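The Arm That Would Not Let Go

I have spent a good part of my working life around home robots, first on the test floor at Kang and then as the person people call when something has gone sideways, and I want to talk about letting go. I mean it quite literally. Last September, in our simulated apartment at Dikcombe, a two-armed robot was told to stop in the middle of a task, and it stopped with its grip locked shut. The log said "safe." My colleague Moushumi Uddin read that word out loud, twice, and went to put the kettle on.
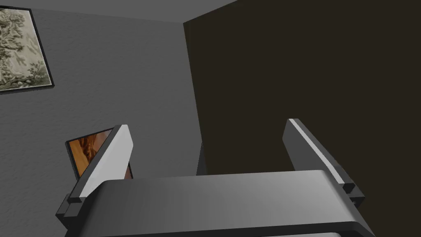

You see, a stop can mean different things to different people. To the controller it meant no motion. To the person who would one day be standing next to that robot, it ought to mean that the thing in its hand is no longer its business. We ran the same stop 200 times. In 51 of those runs the arm froze with the fingers closed and ignored the release command until somebody restarted the whole session. I have heard it called an edge case. That is a quarter of the runs, give or take, and I would not buy a toaster on those terms.

Now, Do-yoon Ra, who wrote much of the stop logic and is a patient man, makes a fair case for the other side. An arm that opens its fingers whenever it is startled will drop a kettle on your foot. I agree with him there! But holding on should be a choice the software makes and reports, and ours had simply lost track of which hand was full.
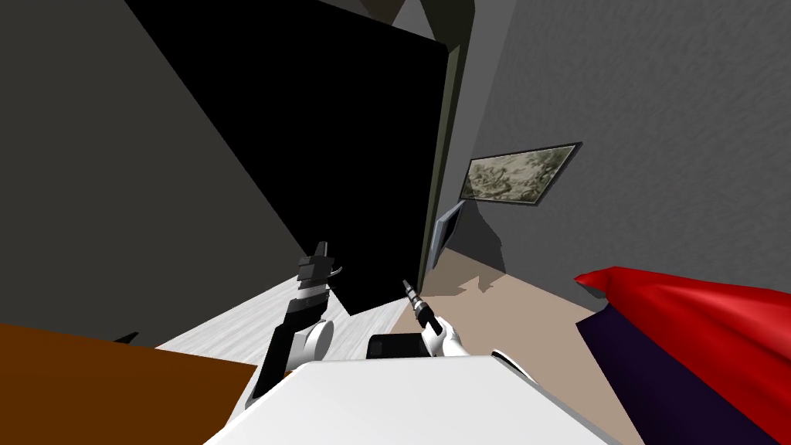
One gripper empty, the other holding a slender black tool, in the simulated apartment.

What bothers me most is how cheerfully we passed it. The Drasum checklist we all used had 2 lines on stopping and not a word on releasing. I signed it myself, so I am scolding the mirror as much as anyone. People like to say that a fault in simulation hurts no one, and so it doesn't, but the habits we form there come along with us when the real machine is wheeled in -- and so does the code.

I would like every stop test to end with a release test, done by someone who didn't write either one. It would add an afternoon to the schedule. Do-yoon thinks it will be closer to a week, and he may well be right about that.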